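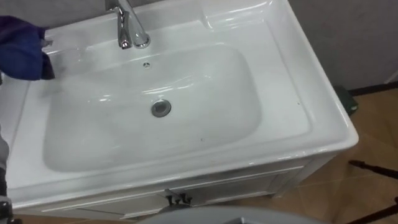 A sink and single-lever faucet in the washroom.

The Skoldale Summer League has put its full set of box scores online, and the first thing the new database did was change the career home run record.

The database opened to the public in May. It holds 1,083 box scores from the league's regular season and playoff games, most of them typed in from paper scorebooks that had been kept in filing cabinets at the league office. Until now, anyone who wanted to look up an old game had to ask for the scorebook by season and read it at a table in the office during business hours.

Under the old count, the home run record belonged to a first baseman who played his whole career for Skurnedari. The league handbook gave his total as 185. After the box scores were entered and added up, the total came out two lower. The missing home runs were both hit in a preseason tournament in Fleltotness, which the handbook's editors had counted by mistake. Exhibition games have never been part of the league's official statistics.

The change does not cost him the record. The next player on the list, an outfielder for Raptis, is well behind him under either count. But it does mean the number printed in the handbook, on the back of the season program and on the sign along the left field fence at Skurnedari's park is now out of date. The club said it will repaint the sign before the playoffs. The program will be corrected when the current supply runs out.

The league office said the record was checked against the scorebooks from both clubs before the new number was posted. In one of the tournament games the two scorebooks disagreed on the inning, but they agreed that the game was an exhibition, and the umpire's report said the same.

Other records have moved as well. The longest hitting streak in league history, which had been credited to a Fleltotness shortstop, turned out to include a game in which he walked three times and was hit by a pitch. He had no official at bat that day. Under the scoring rules the league follows, a game like that does not end a streak, so the streak stands, but it is now listed as one game shorter. A Raptis pitcher picked up a save that had been left off his line, and a Skoldale catcher lost a stolen base that belonged to the pinch runner who had taken his place.

The team standings for past seasons have not changed. Every final score in the scorebooks matched the standings as printed, with the exception of a rain-shortened game between Skoldale and Fleltotness that had been entered as a win for both. The league has marked it as a Skoldale win, based on the umpire's report. Skoldale finished last that season with or without it.

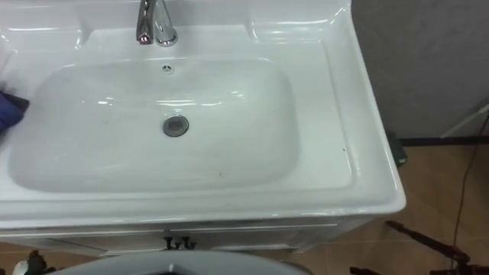
Entries that differ from the handbook are marked in the database so that readers can find them without comparing the lists line by line. A corrected number appears in the usual black type, with a note at the bottom of the page giving the old number and the source for the new one. To the left of the corrected number is a small red mark, in much the same spot as the one on the left side of the faucet body in the photo, and close to it in size on a phone screen. Clicking the mark takes the reader to the note. The league office said an earlier version used a full red box around the number, and people who tested it took the box to mean that the player had been suspended.

The site can be searched by player, team, season or ballpark. Each player page shows batting and fielding lines by season, and pitching lines where there are any. Team pages list every game in order, with a link to the box score. A separate page for ballparks shows home runs by field, which is how one long-held belief about the league came to be tested. Skurnedari's park has always been described as the easiest place in the league to hit a home run, mostly on account of the short fence in left. By the box scores, Fleltotness has given up more home runs per game in most seasons for which there are full records.

Fleltotness players have pointed out that their park sits in an open valley with the wind usually blowing out toward right field in the late afternoon. Most of the league's games there started at 5:30 p.m. until lights were put in. Start times are included in the database when the scorer wrote them down, and a reader can sort by them.

Play-by-play accounts are not available for most games. The older scorebooks record what each batter did but not always the order in which the runners moved up, and the league decided against filling the gaps by guesswork. Where a scorer left a box blank, the site shows a blank. Runs batted in are missing for the league's earliest seasons, when only Skoldale's scorer kept them, and so the career list for runs batted in starts later than the others. The page says so at the top.

Strikeouts by batters are also incomplete. Raptis did not record them for several years and listed every out the same way. Its pitchers' strikeouts can be found in the visiting teams' books for those seasons, but its batters' totals will probably never be known in full.

The league is asking for help with one part of the job. There are 80 games for which no scorebook has been found from either club. The final scores are known from the standings and from newspaper results, but there are no individual lines. Most of those games were played at Fleltotness in the years before the club moved to its present ballpark, when some of its equipment and papers were lost in the move. The full list is posted on the site under the heading Missing Games, with the date and the visiting team for each.

Anyone with a scorebook, a scorecard filled out in the stands or a newspaper clipping with a box score can bring it to the league office, where it will be scanned and handed back the same day. Clear photographs of the pages are also accepted. The league said a scorecard kept by a fan will be used if it agrees with the known final score and the lineup makes sense, but numbers taken from one will carry a note saying where they came from.

A filled-in scorecard for one of the lost Raptis games was turned in soon after the site opened. It had been used as a bookmark. It adds a double and a triple to the career totals of a Raptis second baseman — enough to move him past a former teammate on the list for extra-base hits.

The clubs will begin using the database for the current season as well. Home scorers have until noon on the day after a game to send in the box score, and the visiting team then has until the evening to object. If there is no objection, the numbers are added to the season and career totals overnight. In the past, totals were brought up to date once a month, and batting leaders were often not known until after the season had ended.

Scoring decisions will still be made by the home team's scorer at the park. Requests to change a hit to an error, or the other way around, go to the league office in writing, as before. The database does not change that rule, although each scorer's decisions can now be looked up. Managers from both Raptis and Skurnedari have asked whether the home scorer should continue to make those calls in the playoffs, and the clubs are expected to vote on the matter before the end of July.

The handbook will be printed again next spring with the corrected records. The league said it will keep the old career lists in the back of the book for one more year, under a separate heading, so that readers can compare the two.

The database is free to use and does not require an account. Season files can be downloaded as spreadsheets from the bottom of each season page. Corrections can be sent through the form on the site or left at the league office window during home games in Skoldale.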